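Soft toy sorting: your questions answered

I've been writing about my toy clear-outs on here for a while, and the same questions keep landing in my inbox, so I've put them all on one page. I'm not an expert, I just own far too many soft toys (and inherited a good few more from my sister's two). If yours isn't covered, leave a comment and I'll add it when I get a minute.

How many soft toys have you got?

I did one proper count, in July, and got to 94. That was everything, including the ones in the loft and the rabbit who lives in the car. The aim was 80 and I'm still a bit over. I keep finding them behind the sofa!

Where do you do the sorting?

On the table, with a cloth down. I used to do it on the floor, but my knees complained and I kept sitting on people. A table also puts a natural limit on things: when it's full, you stop and deal with what's there before you fetch any more.
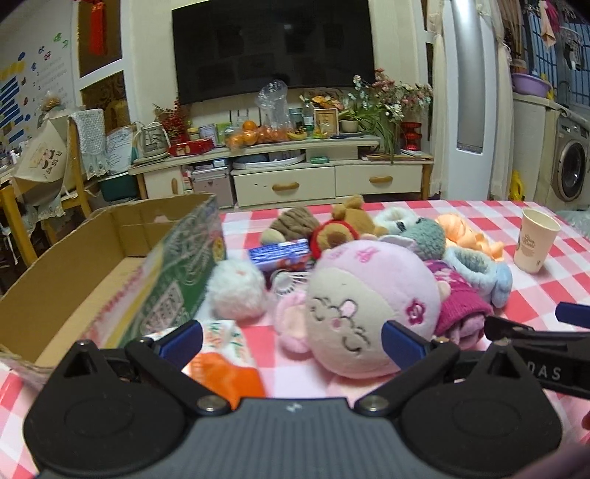 My rule is one tableful at a time, and I tip them out in a heap without trying to be tidy about it. I like seeing them all jumbled together first, as it's much easier to spot the ones I really love. The pink and cream ball with the sleeping face and the little flowers always wins, and so does the bear in his red hood, who isn't going anywhere. I keep a cardboard box open at one end of the table too, so there's somewhere for things to go the moment I've made up my mind. If I have to get up and find a box, I change my mind on the way.

How do you decide what stays?

I pick each one up and ask if I'd notice it was missing. Not very scientific, sorry. Anything somebody made by hand stays, full stop, and that covers all the knitted ones. Presents are harder. Getachew Hailu, who comments on here a lot, gives every present one year on the shelf and then feels free to pass it on, and I've pinched that idea.

Do you wash them first or sort them first?

Sort first! I washed the lot once before sorting and spent two days drying things I then gave away. Now only the keepers get washed by me, unless something is really grubby, in which case it gets done before it goes to anyone else.

What about knitted ones?

By hand, in a washing-up bowl, cool water and a small squirt of Delow. Squeeze, don't wring. Then roll them up in a towel and lean on it, reshape them with your fingers and leave them flat. Yarn hair goes in last and comes out first, and I plait it loosely if it's long enough. I hold the body and only dunk the hair if it needs it.

Can the fluffy ones go in the machine?

Mine do, inside a pillowcase with the end knotted, on a cold wash and a slow spin. Check for batteries and squeakers first (ask me how I know). No tumble dryer, ever. The heat turns long fur into something like old carpet and I've never managed to bring one back from it.

How do you get matted fur fluffy again?

Patience and a pet brush. Mine's a Sondomau, the small one with the soft bristles, but a clean baby brush is just as good. Wait till the toy is bone dry, start at the tips and work down to the roots in short strokes, holding the base of the fur so you aren't tugging at the seams. Then a good shake. With pompoms I give them a gentle squeeze all round as well, to feel for flat patches. Long fur is never going to lie evenly and I've stopped wanting it to; a white ball with its fluff going every which way looks much nicer than one that's been trimmed into shape.
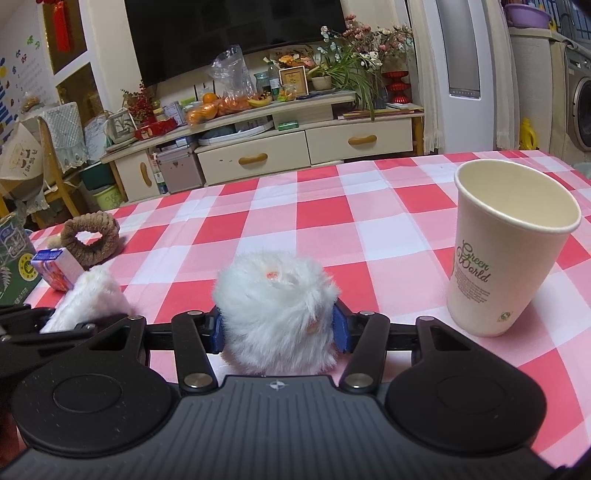
What do you do with all the little bits?

Scrunchies, small boxes, packets, whatever else has got mixed in with the toys. They go to one side while I'm sorting and I don't look at them until the toys are done. Hair things go back upstairs, packets get read and either used or binned. I used to try to do it as I went along and never finished a single pile.

Where do the unwanted ones go?

Clean ones with their labels still on go to the Dagdag shop on the corner, who are lovely about it. They do turn some away, so ring before you carry a box down there. Worn ones go to Dirk Van Damme at the dog rescue in Lernberg, after I've cut off any hard eyes and buttons.

Don't you feel guilty?

A bit, yes. I take a photo of the ones I'm sad about and that helps. I've got one back out of the box at the last minute more than once, and I've decided that's allowed.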